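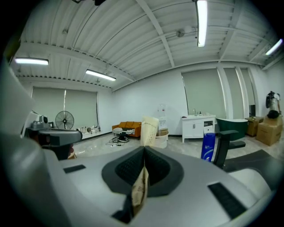
A paper bag between the jaws of a hand-held gripper. Collection hall of Wakum, Zoscombe.

The woman who leads the collection team at Wakum asked me to put on indoor shoes before we started to speak. The floor is polished, and she does not want marks on it. Then she gave me a gripper and let me carry it for the whole first part of our conversation, so that my questions about tiredness, as she said, would be better questions.

Wakum is a small company in Zoscombe which gathers examples for learning systems. Its customers make robots for homes, and they need many recordings of simple tasks done well by human hands. The people here do the tasks with a gripper which they hold themselves, with a camera on it. The program later learns from what the camera saw and how the hand moved. The present work is called Teltlow, and it concerns soft packages, mainly bags.

"Everybody asks me why bags," she says. "A box is always the same box. You can measure it in the morning and it is still true in the evening. A paper bag you have picked up one time is already a different bag. It has a fold where there was no fold."

She has worked on this for two years. Before, she was in charge of quality in a bakery that supplied hotels, and she says that the change was smaller than her family believed. In the bakery she also looked all day at things which should be the same and were not.

I ask how one recording is made. She explains it slowly and corrects herself two times, because she wants me to have the right order. The collector stands at the starting place and opens the jaws fully. A short tone is heard. The collector approaches the bag, closes on it, lifts it, carries it to the goal and releases it. Then the jaws are opened fully again, and only after that the recording is stopped.

"The last opening is what new people forget," she says. "They put the bag down, they are happy, they press stop. Then we have a film of a bag which was never let go. If you teach this to a robot, it will stand there and hold its bag forever."

A good take is short. When a take goes longer than 18 seconds, the collector has to mark it, and later a second person decides if it can stay. Slow takes are not always bad. Sometimes the bag slips and the collector saves it, and such a rescue can be worth more than a clean take. But it must be marked as a rescue. In the first months all of them were thrown away, and she is still sorry for this.

"We had so much pride in the beautiful ones," she says. "We sent only the beautiful ones. The customer came back and told us that their robot was very elegant until the first small mistake, and after the first mistake it knew nothing. Of course it knew nothing. We had hidden all the mistakes from it."

Now a part of each session is reserved for trouble. The collector grips too low with intention, or from a bad angle, and then has to find a way out. She does not allow acting. The bag must really be in a bad position, and the collector must really want to save it. She believes she can see in a recording when somebody is pretending, by the hand, which becomes too calm.

I wanted to know about the hall also. I had expected tables in rows, maybe marks on the floor. There is an orange sofa at the wall, a water dispenser, a bathtub in dark green in front of the blinds, a vanity with a sink on top. I ask her how she chooses what stands in the background.

"For me there is no background," she answers. "The camera sees wide. It sees the ceiling lights, it sees the sofa, everything. If we always record in front of one white wall, the program will learn that bags live in front of white walls. So we turn. Ten takes in this direction, then we turn and we make ten takes more. And we move things. The chair was on the other side in the morning."

The light gives her more work than the furniture. With the blinds down, the ceiling tubes are stable and every hour looks like the other hours. With the blinds up, the tiles shine and the shadows travel. Customers want both, so both are made, and the position of the blinds is written in the record of each session. She showed me a page of this record. There is a column for the blinds, a column for the fan (a fan moves paper) and a column for the type of bag. The last column has the title "Other," and in it I found the sentence "bag was sad today." She laughed, but she did not remove it. It means that the paper had lost its stiffness, and everybody in the team understands it.

How many times can one bag be used? She had a number ready. They tested it at the beginning of Teltlow, and after 70 grips a bag of this kind does not stand by itself anymore. This does not mean the end of the bag. It goes from the group "new" to the group "tired," and there it serves until it tears. At home, she says, people have mostly tired bags.

The recordings are checked with a tool named Kabbaj, which the company has made for itself. Kabbaj puts the film and the opening of the jaws on one line of time, and the person who checks can move along it with the arrow keys. If the jaws are closing and the film shows nothing between them, the take gets a red mark. I tried it for some minutes. I found it pleasant and a little hypnotic, and I overlooked one red take, which she then opened again without a word.

By this time my wrist hurt. I had been holding the gripper through all of this, and I was glad to be allowed to put it down. She had waited for this moment, I think.

"Now you know why we change every 25 minutes," she says. "At the start we did one hour. The hand gets tired before the person notices. You see it later in the recordings, the wrist begins to hang. The robot does not have a tired wrist, so why should it learn from one?"

I asked if the work is boring. She thought about it for a long time and I almost gave the next question.

"Some hours, yes. I will not tell you a story. But it is a special boredom. You pick up a bag and you observe that you do it differently from your colleague. She takes it always from the side. I come from above, all my life, and I did not know this about me. Then we had a discussion at lunch, a real discussion with loud voices, about which one is normal."

The discussion had a practical result. In the old instruction there was a drawing of the correct way to approach the bag. In the new one there is only the starting position, the goal and a list of what is forbidden: touching the bag with the free hand, pushing it along the floor, turning the camera toward a person's face. All between start and goal is free. The customer was afraid that the data would become too mixed. Until now there has been no complaint, although she admits that the customer's model is still in training and that one should not celebrate early.

On the best day of this project the team made 612 accepted takes. I supposed she would be proud of it, but she talks about that day with some distance. There was music, people were in a good mood, and they began to compete. When she checked the takes in Kabbaj afterward, the starts had become lazy. The jaws were only half open at the tone, in many of them. The rules of that time permitted it, so the takes stayed accepted. The rule was changed in August. There is still music.

We spoke also about what the program cannot get from these recordings. Weight, for example. A bag with flour and a bag with air can look the same to the camera until the moment of lifting. The collector feels it immediately and changes the hand, and from outside one sees only that the lift became slower. She would like to have a sensor for force in the jaws. There was a trial with one supplier, and the signal was disturbed each time the jaws closed quickly. They will try again in winter with another type.

And her own opinion, does she want such a robot at home?

"For the bags, no. I like to carry my shopping," she says. "For my mother, yes. She has weak fingers and she loses time with every package. When I make a take and the bag opens badly, I think about her kitchen. But please do not write this too sweet."

At the door I changed my shoes again. Behind me the tone was heard, then paper, then the tone again.

Comments (4)

tinned_peaches
I did this kind of work for one summer with cups. The part about forgetting the last opening is so true. We had a sticker on the wall that said OPEN FIRST, OPEN LAST.

rk_lab
Would be useful to know how they decide what counts as a rescue. If the bag shifts a little in the jaws but doesn't fall, is that marked? In our group two people never agreed on this.

Author
Reply to rk_lab: I asked her by mail. If the collector changed the movement on account of the slip, it is a rescue. If the collector only noticed it, it is a normal take. She added that they do not always agree either.

moss on stone
From above. Obviously from above.

More from this section
Why our dishwasher recordings had to be made again
A visit to the people who fold towels for a living
Short guide: keeping a session record that others can read
Force sensors in small grippers, what we learned from three trials
Letters: should collectors be told what the model is for?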